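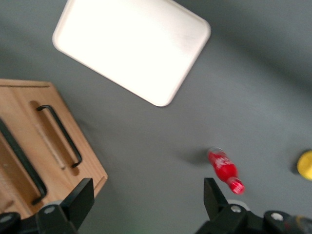 *A pale wooden box and a white tray on a gray tabletop.*

## Section 2: Your First Coat of Oil

Welcome back! If you've read Section 1 you already have your bottle of Pliltlow Wood Oil unpacked and the cap seal peeled off, and you're probably itching to begin. Please take a few minutes with these pages first. Oiling wood is easy and really very pleasant work, but it does go better when everything is laid out before the bottle is open and your fingers are slippery.

The steps are written for small household pieces made of bare wood, such as boxes, bowls, spoons and picture frames. For furniture, skip ahead to Section 4, where the amounts are different.

### Getting the table ready

1. Choose a flat table in a room where you can open a window. A kitchen table is just fine, once supper is cleared off it.
2. Cover the surface with old newspaper or a cotton sheet. We like a sheet, as newsprint can leave gray smudges on pale woods like maple and pine.
3. Set a shallow tray within easy reach for the oil. Anything you can wash afterward will do.
4. Put on the gloves from the kit and tuck your sleeves up.

**Note:** The room should be between 50 and 80 °F. In a chilly garage the oil thickens and drags, and you'll find yourself rubbing twice as long for half the shine.

### Preparing the wood

5. Brush away loose dust with a soft, dry brush, paying attention to corners and any grooves (an old toothbrush is lovely for these).
6. Sand lightly with the fine pad, always along the grain. You only want to take off the fuzz, so let the pad do the work and go easy on the edges.
7. Wipe with a barely damp cloth and leave the piece to dry for 40 minutes.

**Caution:** Don't oil over varnish, paint or wax. The oil can't soak in and will sit on top as a sticky film. If you aren't sure what is on your wood, put one drop of water somewhere hidden. A drop that sinks in means bare wood, and a drop that stays in a tidy bead means there is a finish to remove first. 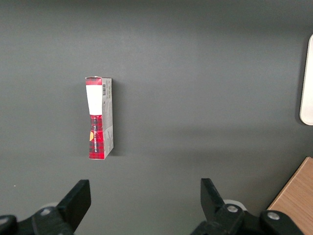
### Putting on the oil

8. Swirl the bottle gently for a little while. Shaking makes bubbles, and bubbles like to hide in the grain and show up the next morning.
9. Pour a spoonful into your tray. It looks like very little, we know, but it goes a long way, and you can always pour more.
10. Fold a lint-free cloth into a pad, dip one corner and rub the oil in with long strokes along the grain. Do the inside of a box before the outside, so you have somewhere dry to hold it.
11. Let it soak for 20 minutes. You may see dull patches where thirsty wood has taken everything you gave it, and those can have a second dab right away.
12. Wipe off all the extra with a clean cloth. When you think you're done, turn the cloth over and wipe once more!
13. Stand the piece where air can reach every side, with any lid off, and leave it overnight before the second coat.

**Warning:** Oily cloths can heat up and catch fire by themselves if they're left in a heap. Lay them flat outdoors to dry, away from buildings, or soak them in water in a lidded metal can until you can throw them away safely.

### Saving what's left

Oil that has been in the tray shouldn't go back in the bottle, as it carries dust with it. Wipe it up with a cloth and treat that cloth as described in the warning. Close the bottle tightly and store it upright in a cupboard, out of reach of children and pets.

Second coats and buffing are covered in Section 3.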